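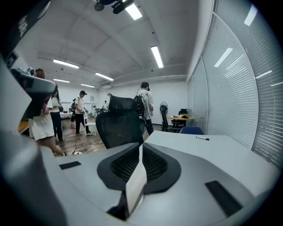 Mending a split board game box

Updated Jul 16, 2022

Most board game boxes fail at the corners of the lid. The box itself is thick grey card, and the printed paper wrapped round it is what holds the corners together. Once that paper tears, the sides spread and the lid stops gripping the base. The repair takes an evening, plus a night for the glue to dry.

The method works on any lift-off lid made of card. It does not work on plastic-coated boxes, which need a different glue, or on anything with mould. Old boxes that might be worth money should be left alone or taken to a paper conservator.

What you need

PVA glue that dries clear. I use Rorkia bookbinding PVA, but any acid-free one will do.
A small flat brush and a cocktail stick
Thin strong paper, such as brown kraft paper
Greaseproof paper
A bone folder or the back of a spoon
A sharp craft knife, a steel ruler and a cutting mat
Fine sandpaper, 400 grit
Masking tape, the low-tack sort
Colouring pencils

Step 1: Empty and clean the box

Take everything out, including the plastic tray. Bag the small pieces so they don't get knocked about. Wipe the lid with a dry cloth. A barely damp cloth will shift most marks from varnished paper, but try it on the underside first and don't use it anywhere near the tear.

Step 2: Take off old tape

Brittle yellow tape usually lifts with a fingernail. Newer clear tape is harder. Warm it with a hairdryer on low for a few seconds and peel it back slowly, almost flat against the surface. If the print starts to come with it, stop and peel from the other end. Trim off what won't move with the knife and leave the rest.

Step 3: Straighten the card

Crushed corners have layers of card that have come apart. Open them slightly with the cocktail stick, work a little glue in between, and squeeze them flat through a piece of greaseproof paper. Hold for a minute. Leave it for an hour before going on.

If the edge has swollen, rub it down with the sandpaper once it has dried. Keep off the printed side.

Step 4: Dry fit the corner

Bring the two sides together and check that they meet at the full height of the lid. Put the lid over the base while you do this. A corner pulled in too tightly will make the lid stick, and you won't be able to adjust it later. When the fit is right, hold the sides together with masking tape on the outside.

Step 5: Cut and glue the inside strip

Cut a strip of kraft paper 27 mm wide and as long as the lid is deep, less a couple of millimetres. Fold it in half lengthways and sharpen the fold with the bone folder.

Brush a thin, even coat of glue over the outside of the fold. Let it sit for half a minute so the paper relaxes, then press it into the inside of the corner. Work from the fold outwards and rub it down through greaseproof paper. Wipe away any glue that squeezes out.

Do all four corners, even if only one has split. The others are normally close behind.

Step 6: Leave it overnight

Line the base with greaseproof paper, fold some over the rim as well, and set the lid on top so that it dries square. Don't stack anything on it. In a cold room, give it a full day. A box I did in November was still soft the next morning.

Step 7: Close the outside tear

Take off the masking tape. Put a trace of glue under the torn printed paper with the cocktail stick and smooth it down. Where the print is missing, the grey card will show. A colouring pencil in a slightly darker shade hides this better than paint, and it won't soak in and spread.

Large boxes

A box for something heavy, such as the second edition of Ludum, needs more support. Use two layers of kraft paper inside each corner and let the first dry before adding the second. Make the second strip wider by a finger's width on each side.

Storing it afterwards

Flat is better than upright for a mended lid. Put the heaviest boxes at the bottom and keep the pile to four or five. Elastic bands cut into the edges, so use a wide fabric strap if the lid needs holding on.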